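Informe de avance para el fondo Pustholm
Banco de manipulación, Laltden
8 de octubre de 2024

Hola, Elspeth:

Te debo este informe desde finales de septiembre y ya sé que me lo has recordado con mucha paciencia. La buena noticia es que, con el retraso, llega con bastante más dentro de lo que habría llevado hace unas semanas, así que ponte un café y te lo cuento por partes. El formulario oficial con las casillas te lo manda Shona aparte, yo aquí te explico lo que en las casillas no cabe.

Dónde estamos

Quedamos en que esta segunda fase serviría para decidir dos cosas: qué controlador se queda en el brazo (el Prastov, que es el que traía, o el Dalgleish, que compramos con vuestra ayuda) y si merece la pena mantener una cámara en la muñeca además de la fija. La primera está casi resuelta. La segunda está resuelta del todo, o eso creo yo, aunque Keir todavía me discute algún punto y en alguno tiene razón.

Hemos hecho 676 intentos en total, repartidos entre los dos controladores y con las dos configuraciones de cámara. Son más de los que prometimos en la propuesta (¡una vez que todo va rodado, da pena parar!). La tarea es siempre la misma: coger un zapato, llevarlo a la placa azul y dejarlo ahí orientado a lo largo, con la suela apoyada. Dicho así suena a poca cosa, y cuando lo presenté en la reunión de primavera vi alguna ceja levantada, pero un zapato es un objeto bastante traicionero para una pinza de dos dedos. La suela es rígida, el cuello cede, la lengüeta se mete donde no debe, y según por dónde lo agarres se te gira entero al levantarlo.

Elegimos el modelo blanco y negro por fastidiar un poco a la visión. Sobre una mesa blanca y con una pared blanca detrás, las partes claras del zapato se confunden con el fondo y al detector le quedan sobre todo las manchas negras para orientarse. Con un zapato rojo habríamos tenido mejores números y habríamos aprendido menos.
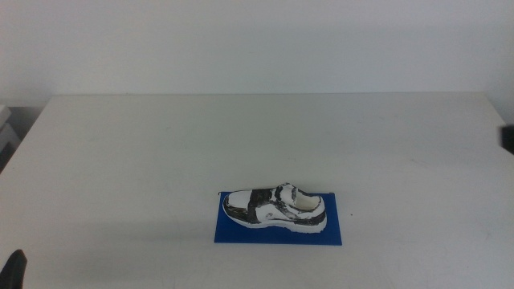
Sorcha Baird preguntó en la última revisión si dar por bueno un intento cuando el zapato queda sobre la placa no es ponérselo muy fácil al robot, y si no deberíamos medir también el ángulo y la distancia a los bordes. Tiene razón y lo hemos cambiado. Al principio anotábamos solo sí o no, y eso metía en el mismo saco un zapato bien colocado y uno atravesado con medio tacón fuera. Desde mediados de septiembre apuntamos también el giro respecto al lado largo de la placa y si la suela asoma por algún margen. Los intentos anteriores los he repasado a mano a partir de las grabaciones (dos tardes muy largas, con la radio puesta) para que toda la serie se pueda comparar con el mismo criterio.

Los controladores

Vamos con lo que más os interesa, que para eso lo pagasteis. El Prastov es un controlador de posición de toda la vida: le dices adónde ir y va. Es rapidísimo y muy repetible, y en movimientos libres no le encuentro pegas. El problema llega en el contacto. Si la altura de la mesa está mal calibrada, aunque sea por muy poco, aprieta la suela contra la placa y el zapato sale disparado hacia un lado al abrir los dedos. Lo vimos tantas veces la primera semana que Keir le puso nombre a la maniobra, pero no lo voy a escribir en un documento para un financiador.

El Dalgleish regula la fuerza además de la posición, y se nota muchísimo. Baja, toca, cede un poco y suelta. Es más lento, eso sí, y ponerlo a punto nos costó 3 semanas enteras en lugar de la que yo había calculado en la propuesta. Buena parte de ese tiempo se fue en los parámetros de rigidez: demasiado blando y el brazo tiembla con el zapato en alto, demasiado duro y vuelves a tener un Prastov caro. Al final nos quedamos con dos juegos de valores, uno para el transporte y otro para los últimos centímetros, y el cambio de uno a otro se hace solo cuando la pinza baja de cierta altura.

También hubo que bajar la frecuencia a la que el programa de planificación le manda órdenes. A 20 Hz va fino. Por encima se le acumulan los mensajes y se producen unos tirones muy feos que a mí me hacían dar un paso atrás cada vez. Según el manual debería admitir más. Les he escrito, y me han pedido los registros, que ya tienen.

Mi recomendación, a falta de terminar las pruebas de duración, es quedarnos con el Dalgleish para todo lo que implique dejar objetos sobre una superficie. El Prastov lo guardaría montado y listo en el armario de control, que para tareas de barrido o de inspección me sigue pareciendo estupendo.

Las cámaras

En la propuesta escribí que la cámara de muñeca era «un complemento deseable». Hoy lo escribiría con bastante más entusiasmo. La fija ve la mesa completa y sirve de maravilla para saber dónde están el zapato y la placa, pero en cuanto el brazo se mete por medio se queda medio ciega, justo en el momento en que más falta hace. La de muñeca tiene el defecto contrario: cuando la pinza está retirada te enseña mesa, pared y poco más, y los dos dedos ocupan siempre las esquinas inferiores. A cambio, al acercarte al zapato ves muy bien el hueco entre los dedos y por dónde va a entrar cada uno.

Los dedos estriados, por cierto, los mantenemos. Probamos a taparles las estrías con una funda lisa y la suela resbalaba. Lo menciono porque estaba en la lista de cosas por decidir y así la tachamos. El único inconveniente es para la cámara: los dedos salen algo desenfocados por lo cerca que están, y el programa de segmentación se liaba con las líneas de la textura hasta que le pusimos una máscara fija en esa zona.

También nos dio guerra la varilla negra que parece ir sujeta al borde de la mesa. Vista desde la muñeca cruza la imagen en diagonal, y durante unos días el detector se empeñó en que aquello era un cordón larguísimo. Lo arreglamos añadiendo tomas sin zapato al conjunto de entrenamiento, muchas, desde todas las posturas de reposo que usa el brazo. 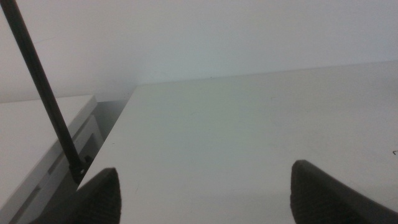

Keir Baird sostiene que con una segunda cámara fija, puesta al otro lado, nos ahorraríamos el cable que sube por el brazo y todos los problemas de calibración que trae, y que el resultado sería parecido. Lo hemos hablado mucho. En lo del cable le doy la razón sin discutir: se nos ha soltado el conector en plena serie más veces de las que me gustaría, y cada vez hay que repetir la calibración entre la mano y la cámara desde el principio. En el resultado no estoy de acuerdo. Cuando el zapato queda tumbado de lado, el agarre bueno es por el cuello, y desde una posición fija hay orientaciones en las que el cuello sencillamente no se ve. De todos modos hemos pedido un soporte prestado para probar su idea en una tanda corta y te contaré lo que salga, aunque me toque comerme mis palabras.

Los inicios difíciles

Una cosa que no estaba en el plan y que ha acabado siendo lo más útil de todo el trimestre. Al principio colocábamos el zapato siempre cerca del centro, más o menos recto, y los porcentajes de acierto salían preciosos. Fue Shona la que, al ver los vídeos, dijo que en su casa ningún zapato está colocado así. De modo que preparamos una lista de 24 posiciones de partida, con el zapato ladeado, con la punta hacia la pared, pegado al fondo de la mesa o en la esquina más incómoda, y las repetimos en el mismo orden con cada configuración.

Los porcentajes bajaron en picado con los dos controladores, y me alegro de haberlo visto ahora y no en la demostración final. Las peores son las del fondo a la derecha. El brazo llega muy estirado, la muñeca tiene poco margen para girar y luego hay que traer el zapato en diagonal por encima de media mesa hasta la placa. Con el Prastov, en esas posiciones, casi siempre fallaba el agarre. Con el Dalgleish el agarre suele salir, y lo que falla a veces es la orientación al soltar, porque el zapato se ha ido girando entre los dedos por el camino.

Estamos probando a hacer una parada intermedia sobre la placa para que la cámara de muñeca mire otra vez y corrija el giro antes de bajar. Añade tiempo a cada intento y todavía no tengo suficientes repeticiones para darte una cifra, pero me gusta lo que veo.

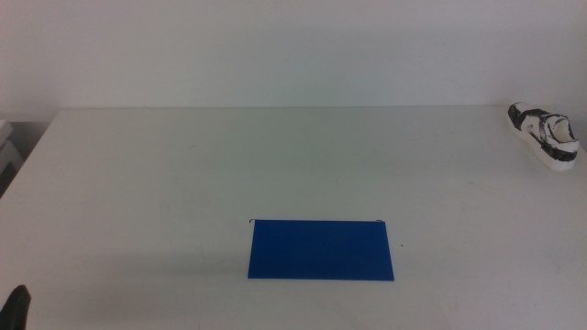
Gastos y calendario

Vamos dentro del presupuesto. La partida de material la hemos gastado casi entera entre el controlador, los cables de repuesto y dos conectores con cierre de rosca que deberían acabar con las desconexiones. En la de personal sobra algo, porque Torquil Mowat se incorporó más tarde de lo previsto. Me gustaría pasar ese sobrante a horas de anotación, si os parece bien. Necesitaría un sí por escrito, con un correo basta.

De aquí al siguiente informe quiero terminar las pruebas de duración con el Dalgleish, hacer la tanda corta con la segunda cámara fija y repetir toda la lista de inicios difíciles con la parada intermedia activada. Si queda hueco, meteremos un segundo modelo de zapato con la suela más blanda. Torquil ya ha traído unas zapatillas viejas suyas y se ha ofrecido a lavarlas.

Los vídeos y las tablas están en la carpeta compartida, ordenados por controlador y por fecha. Las hojas de septiembre tienen dos columnas de más, las del giro y los márgenes, así que si las abres junto a las antiguas usa la versión repasada, que lleva «rev» al final del nombre. Y si tú o alguien más de Pustholm quiere pasarse a ver el banco en marcha, avisadme con un par de días y dejo el brazo calibrado.

Un abrazo y gracias por la paciencia.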